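Magazine > Workshop > Automation > Bench Systems

Search the magazine All sections Go

Two Arms on a Bench: The Jernero Pair Kit Under Review

Wed 27 February

Small two-arm systems used to be a research purchase. A lab bought two single arms, bolted them to a table, and spent a term writing the code that kept them from hitting each other. The Jernero Pair is sold as a way around that term. It ships as a matched set of two six-axis arms with grippers, a common mounting rail, a controller, and software that treats both arms as one machine. Ballstead, which distributes it here, also sells a setup service and a yearly support plan.

We had a Pair on loan from November onward, long enough to run it through the jobs a buyer is likely to have in mind: folding, sorting, handing parts across, and holding a piece with one arm while the other works on it. The review covers the kit, the software, and the service, in that order.

The kit

The arms come assembled. The rail comes in lengths that the buyer joins with supplied brackets, and the base plates drop onto it with four bolts each. Spacing between the bases is the first real decision. Set them too close and the elbows compete for the same air. Set them too far apart and the shared zone in the middle shrinks to a strip. Jernero's manual gives a default of 700 millimeters, center to center, and for most light work that is right. We moved away from it once, for a sorting job, and moved back.

Payload is modest. The maker rates each arm for small objects and soft goods, and the grippers are built to match. Finger force is set in software on a scale with 10 steps. Steps one through three are safe for thin card. Anything above seven will leave a mark on foam. The scale is not linear, and the manual should say so.

Repeatability was good when the arms were warm and fair when they were not. After a cold start, the first few cycles landed slightly wide of the target, then settled. A warm-up routine exists in the software but is switched off by default. Turn it on.

The joints run quietly. The controller fan does not. In a shared office it would be the first complaint, and Ballstead's quieter fan is listed as an extra when it should be in the box.

The software

Trirkari is the program that runs the Pair. It installs on an ordinary desktop computer and opens to a plan view of the bench with both arms drawn in. Programs are built from blocks or written as plain scripts, and the two can be mixed. Hand guiding works as well: release the brakes on one arm, move it to a pose, press save.

The main selling point is the shared zone. The user draws it on the plan, and Trirkari decides which arm may enter and when. In its strict mode, only one arm is allowed inside at a time. This is slow but very hard to break. In open mode, both arms may enter, and the software tracks the distance between them and slows or stops either one as the gap closes. Open mode is what most buyers are paying for. It worked as claimed in nearly all of our runs, with two faults worth noting.

The first is that the gap check uses simplified shapes for the grippers. With the stock fingers this is fine. With longer fingers fitted, the shapes must be edited by hand, in a settings page that is hard to find. The second is that a stop in open mode drops the whole program, so the job restarts from the top. For a short pick this is a nuisance. For a long folding sequence it costs real time.

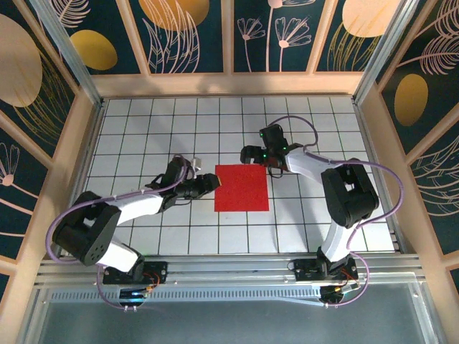
Flat, soft work is the hardest case for any pair of arms, and it is where the two modes differ most. In strict mode, the arms have to take turns, and a thin piece tends to shift while the second one is on its way. Open mode lets them come in from both sides and close together. We ran 125 cycles of a two-sided lift in open mode at default speed, with the stock fingers, and found the approach angle mattered more than force. A shallow approach slid the fingertips under an edge cleanly. A steep one pushed the piece along the bench.

Cable routing deserves a paragraph of its own. The gripper cables run outside the links in wide loops, which keeps them from pinching at the elbow but gives them room to swing. At high speed they swing a good deal. Trirkari does not model them. Jernero sells clips that hold the slack closer to the arm, and with those fitted we lost a little wrist rotation and gained some peace of mind. Internal routing would be better – and at this price, buyers can fairly ask for it.

The service

Ballstead's setup service covers delivery, rail alignment, calibration, and one day of training. The calibration was done well. The training day spent too long on block programs and too little on recovery after a fault, a topic new owners will need in the first week. Written support requests were answered by the next working day, except one about gripper shapes, which took longer and came back with a link to the manual.

The obvious rival is the Peltonen bench system. It costs more, carries heavier parts, and has its cables inside the links. Its software has no equivalent of open mode, so two Peltonen arms on one table remain two separate machines unless the buyer writes the link between them. Shops that handle metal parts should look there first. Shops that handle cloth, card, or foam should look at the Jernero.

The support plan is harder to recommend. Software updates come without it, and most of the wear parts are simple to replace with the tool set supplied. A school or small shop with one capable technician can skip the plan and put the money toward cable clips and a spare pair of fingers.

Reader comments (3)

benchrat: Second the point about the warm-up routine. Ours was off for months and we blamed the rail.

mill_and_file: Does the program restart after a stop in strict mode too, or only in open?

tolerance_stack: @mill_and_file Only open on our unit. Strict just waits for the zone to clear and carries on. Check which version of Trirkari you have, though, as the older one dropped out in both.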